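Is printed tablecloth fabric ever square to the weave, or am I being fobbed off?

Home & Household > Sewing and soft furnishings
Posted 2021-08-10 by Domnica Căpraru

I bought a length of cotton mix off the roll from a market trader in Muldale to make a cloth for our kitchen table. It has a printed check on it, fairly small squares. Cut it along the printed line at both ends, hemmed it, put it on the table and it looked fine. Then I washed it at 40 and it has gone into a sort of diamond. One corner hangs a good 3 cm lower than the one opposite and the long side has a wave in it.

The trader says I must have washed it too hot, or pulled it on the line. I did neither. He also says that "all fabric does this", which I find hard to swallow as I have had a plain cloth for years that has never moved.

A woman at my sewing group says to soak it, pull it hard from the two short corners and pin it to a carpet until it dries. Another says this does nothing at all and it will go back at the next wash. They were both very sure of themselves.

So, three things. Whose fault is it, mine or the trader's? Does the pulling business work? And if I start again, is it worth paying extra for the Ultora "pre-shrunk, easy-care" stuff they sell in Lemdale, or is that just words on a label?

The table is an ordinary rectangle, no leaves. I don't want to put oilcloth on it, I can't stand the feel.

lemdale_hems

its the trader. cheap print is always off. take it back

Rawiri Mahuika

Bit of both, I'd say, though your trader is getting off lightly with "all fabric does this".

What has probably happened is that the print went on crooked. Cloth is woven with threads running up the length and threads running across, and those two should sit at right angles. When it goes through the printing and finishing at the mill it gets dragged, and sometimes one edge runs ahead of the other. The pattern is then printed on top of cloth that is already leaning, and the finish (a sort of starch, more or less) holds it there. It looks square on the roll. You cut along the printed line, which is what anybody would do, and then the first proper wash takes the finish out and the threads go back to where they wanted to be. The cloth was never square, it was only held that way.

You can check this on the scraps if you kept any. Snip into the side edge, get hold of one cross thread and pull it gently until it either comes out or leaves a pucker you can follow. If that line wanders away from the printed one, there is your answer, and no amount of cool washing would have saved you. I would take that scrap to the trader. I wouldn't hold out much hope of a refund once it has been cut and hemmed, but you might get something off the next piece.

The heat excuse I don't believe. 40 is a perfectly normal wash for a tablecloth. Shrinkage does happen, but it makes a cloth smaller, usually more one way than the other. It doesn't by itself turn a rectangle into a diamond.

On pulling and pinning, your two friends are each half right. If the cloth had been square once and was tugged out of shape wet, then damping it and pulling along the short diagonal will often bring it back. I have done it with cotton sheeting and it stayed. But if the lean was in the cloth before you cut it, you'd be pulling it back to the false shape, and it will let go again. With a good part of polyester in the mix I would not bother, as the lean may be heat-set and it'll fight you whichever way you go. Try it on a scrap first and wash the scrap twice.

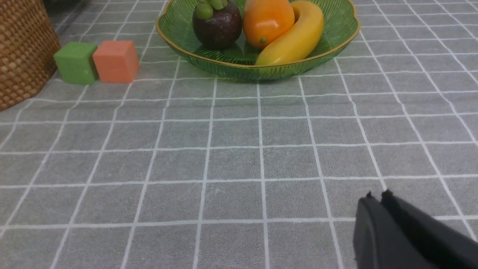 The next cloth is where I'd spend the effort, and I'd be wary of choosing it from a photo. Sellers love a nice flat pattern and it tells you very little about the weave underneath. Take a grey one with thin white lines making squares, like this. The squares look big close to and small further off, which is only the angle, and the lines draw together as they go back. Nobody could say from that whether the print follows the threads. The surface looks matt and a touch fuzzy, so even with your nose against the screen I doubt you would pick out a single thread. A grid is also the least forgiving thing you can buy, in my view. A small flower can be well out and you'll never see it, but a straight line running along a straight table edge shows up every fault - and you have to decide whether to cut to the print or cut to the thread.

If you do want squares, get a woven check. Gingham is the usual one. The colour is in the yarn, so the lines are the threads and can't disagree with them. It may still be pulled skew on the roll, but you can straighten it and it'll stay straight.

As for Ultora, I've bought it once, for curtains. "Easy-care" meant it creased a bit less than plain cotton. "Pre-shrunk" I would treat as a hope. Mine still came up short in the length, and I wash everything before cutting now whatever the label says. It was not bad fabric, I just couldn't see what the extra money was for. The remnants bin at Tautahi had plain cotton drill that has lasted better on our table.

What I'd do:

Buy more than you need, say 22 cm over on the length.
Wash it at the temperature you mean to use for ever after, and dry it the same way.
Pull a thread at each end and cut along the gap it leaves.
Fold it in half and see if the corners meet. If they don't, pull it on the diagonal now, while there is no hem to argue with.
Then hem it.

Domnica Căpraru

Thank you. I did keep the scraps and the pulled thread goes right off from the printed line, it's plain as day. Went back to the stall and he said that was "within tolerance". Tolerance of what he couldn't tell me. He did offer me a bit off a piece of gingham, so I've taken that and it is in the machine as I type.

I tried the soaking and pulling on the old one all the same. It looked better pinned out. I haven't washed it again yet so I'm not counting that as a success.

Rawiri Mahuika

Pull a thread on the gingham too before you trust him.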